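I got to Feltosstead early, so the woman I had come to interview put me to work stacking trays. She has run the plant-care side of the business for 21 years, and she asked me to leave her name out of this ("my sister reads everything"), which was fine by me.

Feltosstead looks after indoor plants for other people - offices, hotels, a couple of retirement homes. Its crews water, trim, swap out the sad ones and carry the clippings away. Last May the company started bringing in two-armed robots from a firm called Bavley, and I wanted to know what that had done to the working day.

"My knees got better," she said right away. "Put that first."

So what else? She thought about it while she hunted for her coffee.

"The mornings are quieter. We used to load up and go, six of us in two vans, everybody yelling about who had the good shears. Now two people stay back and work through the practice runs, and I miss them on the road. I do. You get used to somebody riding next to you."

Staying back means sitting at a screen. Before a robot goes into a client's building, the crew tries out its route and its carrying jobs in a simulated version of the rooms, and somebody who knows plants watches how it handles stems. She was doubtful about that part at first. She had figured it would be a young person's job, all menus and passwords, and then the person who took to it fastest was the oldest on the crew.

"He'd spent his whole life getting ficuses through doors," she said. "Of course he was good at it!"

Doors came up a lot, by the way. The biggest client is a hotel called the Cledomura, with 234 rooms and what she called "every kind of doorway a person could dream up." People on her crew know to turn sideways and tuck the leaves in. The robot has to have that worked out for it, and she'll happily talk for ten minutes about elbows.
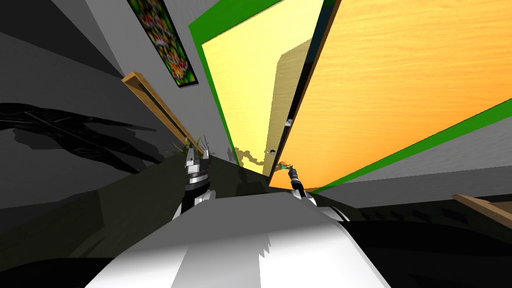
She keeps a notebook of these things, and she let me flip through it. Most pages are complaints. One says only "too proud of itself on corners," underlined twice.

I asked about jobs, since I'd promised myself I would. No one has been let go, she told me, but two people left over the winter and only one was replaced. She didn't dress that up. "If you're asking whether we'd have hired the other one before, yes, we would." The pay for screen work is the same as for van work, and getting that in writing took 4 meetings. She would still like to see it go up.

The next site is Massawe, an office park across the river, starting 5th July. She's going along herself for the first week, with the good shears. She'd already hidden them in her bag, and she made me promise to keep quiet about it until the vans had left.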